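Lists > Gorkside Workshop > Storage and Fittings > Thread view

Search this list Search Advanced

From: Pejman Kordestani
Date: Mar 11, 2021
Subject: Re: Repainting steel bins

On the Nimine bins, Salminen wrote:
> Ours are losing paint on the inside walls, down to bright metal
> in places. Bought in July. Is it worth stripping and recoating, or
> should I line them? They hold mixed household stuff, nothing heavy.

I would not strip them. The outside colour is usually sound and you would be removing good paint to fix a cosmetic fault. Wear on ours is worst on the upper part of the back wall, in vertical streaks. The floor has darkened and has black scuffs toward the front edge.

For touch-up, key the bare patches with 200 grit, wipe down, prime, and leave overnight. Two thin coats of the Prirnura grey. I tried 100 grit first and the scratches showed through.
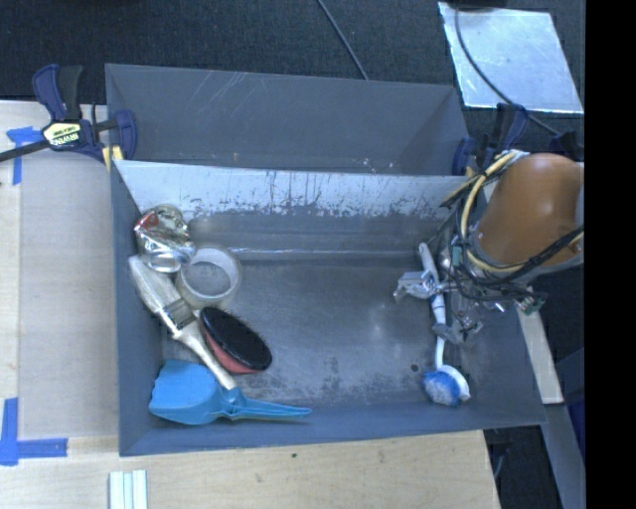 A liner is the other route. Cut it to the floor only - on sloping walls it rides up and small things get under it. Dustpans and brushes will sit on a liner without trouble. Tape rolls may stick if the edges are tacky, so bag those.

Crushed cans I would keep out of a freshly painted bin until the coating has cured, as the creases can have sharp edges.

The colour code is 476 if you want to match the grey. Check the lid of the tin, not the label.

Pejman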